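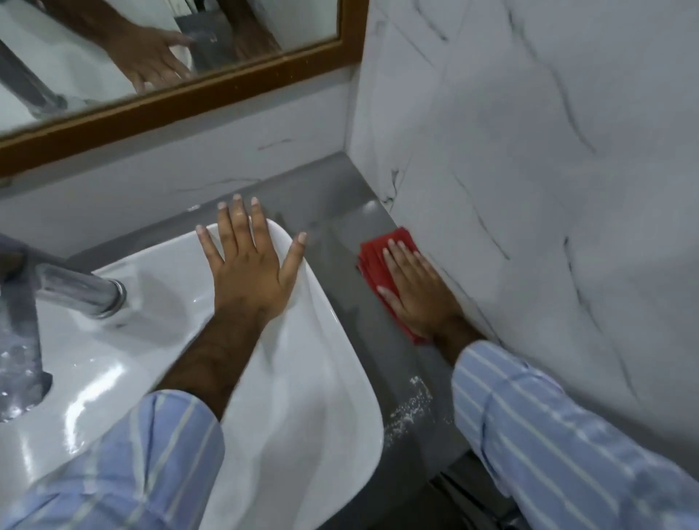 Zetance abre en Cedia una sala de entrenamiento con bandas elásticas

Enero de 2025

Ya está en marcha. La firma Zetance ha abierto en Cedia, junto a la antigua estación de autobuses, una sala pequeña dedicada solo al trabajo con bandas y tubos de resistencia. Sin máquinas, sin mancuernas. Clases de 30 minutos, grupos reducidos - 4 turnos al día de momento - y una zona aparte para estiramientos y recuperación de lesiones.

La idea viene de Lozano, donde la misma empresa probó el formato en noviembre dentro de un gimnasio ya existente. Funcionó mejor de lo previsto, según la empresa, sobre todo entre gente mayor de 60 y corredores con problemas de rodilla. De ahí el salto a un local propio.

Las bandas son de la marca Ranska, en cuatro resistencias. Se puede llevar la propia, pero el monitor la revisa antes de empezar: si tiene grietas o está blanquecina, fuera. También se venden en recepción.

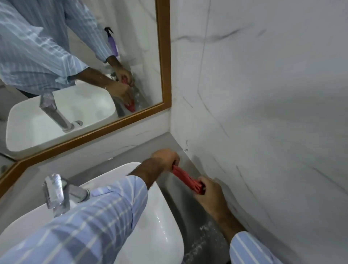

El mantenimiento del material ocupa buena parte de la hoja que se entrega con la inscripción. Las bandas de látex se limpian con agua y jabón neutro, se secan a la sombra y se guardan estiradas, nunca anudadas. Nada de radiadores. Y nada de retorcerlas para escurrirlas, como el trapo rojo de la foto, hecho un gurruño entre las dos manos: el látex se marca y acaba partiendo por ahí. Un poco de talco antes de guardarlas si van a pasar tiempo sin uso.

La hoja incluye ademas una rutina básica para casa. Remo sentado, sentadilla con la banda bajo los pies, aperturas de pecho, puente de glúteo. Unas 16 repeticiones por ejercicio, descanso corto y otra vuelta. Si la ultima repetición sale sin esfuerzo, toca subir de resistencia.

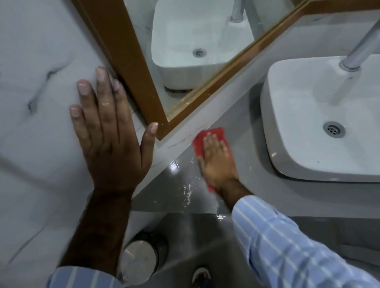

Repaso a la encimera del baño con un paño rojo.

Los horarios pueden cambiar en las próximas semanas. Zetance estudia añadir un turno a primera hora - lo piden quienes entran pronto a trabajar - y otro solo de movilidad de hombro y espalda. Sin fecha todavía.

Inscripciones en el propio local, por la mañana. La primera clase es gratuita. Hay que llevar toalla, calzado limpo y, quien venga por una lesión, el informe del fisioterapeuta.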